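Can a robot set the table yet?

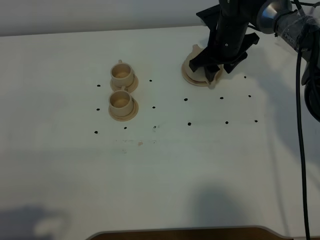 Two cups on their saucers, and the gripper on a third saucer.

My sister-in-law Ximena asked me in August when she could stop setting the table for Sunday lunch. She knows I read too much about robots. I told her I'd write it up, so this is for her.

The short answer is no, and I would not hold off on buying a dishwasher either.

Cups and saucers look like an easy job. They are small, they don't weigh much, and they don't move unless you bump them. But a saucer lying flat gives a hand very little to hold. I slide one to the edge of the counter and get my thumb under it without thinking. A gripper with stiff fingers has to come down from the top and catch the rim. If it's off by a little, the saucer skids or tips.

Then there is the cup. It has to land in the middle of the saucer, and the handle should face somewhere sensible. I set four places last Thursday and paid no attention to any of that.

What machines do fairly well now is the same job in the same spot. A clear white table with only a few pieces on it is a fair place to start. My kitchen table has mail on it, a fruit bowl, and usually a cat.

My old coworker Farzad Jalali spent years on a packing line in Brallau and he sees it differently. He says people laughed at the first case sealers too, and one of those ran 40 boxes in the time he did 30. I take his point, but every box was the same size. Ximena owns three sets of dishes and none of them are complete.

I'd pay for a machine that only cleared the table. Setting it I don't mind so much.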